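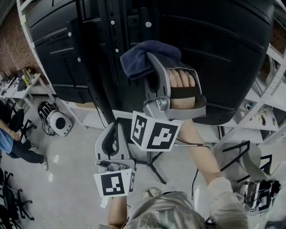 How I make kesari without lumps

May 22, 2018

My aunt made kesari every time a guest came to the house, and I never saw her measure anything. When I moved here and tried it alone, I had lumps for two years. Kesari is a soft sweet made from semolina, sugar, ghee and water, with a strong orange color, and most people who fail with it fail in the same place as me. They hurry with the roasting and then they pour the water too cold.

My friend Hema Arumugam asked me for the recipe in December and I sent her four lines by phone. She wrote back that her kesari could be used to repair a wall. So now I am writing it properly.

You need one cup of fine semolina (174 grams on my scale), one and a half cups of sugar, three cups of water, half a cup of ghee, a handful of cashews, a few raisins, four pods of cardamom and a small pinch of orange food color. Some families put saffron in place of the color. I like saffron, but then it is pale and my children say it is not kesari.

First warm two spoons of the ghee in a heavy pan and fry the cashews until they are golden. Add the raisins at the end, when they swell they are done. Take everything out to a small plate. If you leave the raisins even a little longer they become bitter, and one bitter raisin you will taste in the whole spoon.

In the same pan, put the semolina and roast it on a low flame for 10 minutes. Stir all the time. It should smell like warm biscuits but it should not turn brown. I used to stop after three minutes, when my arm was tired, and the result was sticky like glue. Now I put on the radio.

While the semolina is roasting, boil the water in another pot with the food color already mixed in. It must be really boiling when you use it. Lower the flame under the semolina and pour the water slowly with one hand while you stir with the other. It will splash, so wear long sleeves or stand a little back. Cover it for three minutes and let the grains drink all the water.

Only now comes the sugar. This is the part I had wrong for the longest time. If the sugar goes in before the semolina is cooked, the grains stay hard inside, and no amount of cooking after will make them soft. When you add the sugar the whole thing becomes liquid again, and you may think you have spoiled it. Keep stirring and it will thicken. Add the rest of the ghee in spoons, a little at each time, until the kesari leaves the sides of the pan. Then the crushed cardamom, the cashews and the raisins, and turn off the stove.

If you want to cut it in pieces, spread it on a greased plate and wait 15 minutes before you touch it with the knife. If you want it soft, eat it immediately — this is how we do it at home, and usually there is nothing left to cut.

About the ghee: I know half a cup looks like a lot. I tried it with one quarter and it was acceptable on the first day, but the next morning it was dry. My neighbor Kumaresan Nambiar uses half ghee and half sunflower oil, and I can't say I noticed the difference until he told me. I also tried it with milk in place of one cup of water. It is richer, but it does not keep so well, so finish it on the same day.

For a bigger group I make it double, not more. Once I made four times the quantity for a school function and I could not move the spoon. The bottom burned, and the smell went through the complete pan. Two pans are better, even if you must wash both.

It keeps three days in the refrigerator in a closed box. To warm it, sprinkle a spoon of water on top, cover it and heat it gently. Hema made it again last Sunday with the boiling water and the late sugar, and she sent me a photo of the empty plate. Next time I will write about the banana version, which needs less sugar and very ripe bananas.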